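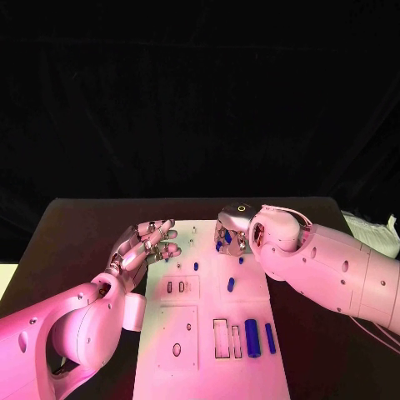
Why do magenta grow lights make seedlings look black or grey?

Leaves reflect mostly green light, and a red and blue fixture emits almost none of it. With nothing in the green band to bounce back, a healthy leaf reads as very dark to the eye.

I went over to the magenta fixtures three winters ago and went back to white last February. These are my notes on the change, mainly for the people in the seed swap who keep asking which one to buy.

The old fixture was a Murow bar with two diode types, a deep red near 660 nm and a blue near 450 nm. Chlorophyll absorbs strongly in both regions, and that was the whole sales pitch. The absorption curves printed on the box are for pigment extracted into solvent. An intact leaf behaves differently. Light scatters between the cells and gets several chances at being absorbed, so a whole leaf takes up a good share of green as well, and the green that gets through reaches the lower layers of the leaf.

The Murow bar did grow plants. Tomatoes, capsicums and two kinds of basil all germinated normally and put on leaf at a rate I had no complaint about. My complaint was inspection. Under red and blue I could not tell a pale leaf from a dark one. Magnesium deficiency shows as yellowing between the veins, and yellow against green is the one contrast the fixture removes. I lost most of a tray of capsicums to it before I carried them to the kitchen window and saw the colour.

Sarahí Tapia suggested leaving the bar where it was and switching on an ordinary desk lamp for checks. It works if you remember. I did not remember often enough.

There is also the matter of your own eyes. After ten minutes in the magenta, everything else in the house looks green for a while. It is harmless colour adaptation, but I was doing fine labelling straight afterwards and found it irritating.

The replacement is an Etus panel, white diodes at 3500 K with a few 660 nm reds mixed in. It cost $349, which is a lot for a shelf in a laundry. I hung it 28 cm above the tray on adjustable cord. At that height the corners are visibly dimmer than the centre, so I rotate the trays each morning when I water.

Settings, for anyone copying this:

Photoperiod is 16 hours on, off at 10 pm.
Dimmer at half until the first true leaves, then up to three quarters.
Air temperature at tray height sits around 25 degrees with the door shut.
Small fan on low whenever the light is on.

Ignore lux readings when comparing the two types. A lux meter is weighted to human vision, which peaks in the green, so it badly underreads a magenta fixture and flatters a white one. The figure to compare is PPFD, in micromoles per square metre per second, measured at the canopy. Ea Frandsen lent me a quantum sensor for a weekend and I mapped the shelf on graph paper. If you can't borrow one, the maker's chart will do, provided it states the hanging height.

Wattage claims are a separate mess. "Equivalent" watts mean nothing. Look for the draw at the wall and divide the total photon output by it.

This year's sowing is 6 cells each of Alvarado and Hanstead, both tomatoes from the swap. Hanstead came up two days earlier and is already slightly leggy, so I have lowered the panel a notch. Potting on will happen when the roots reach the bottom of the cells.

The Murow bar is in the shed and still works. Anyone in the swap who wants it for germination only can have it for the price of the postage.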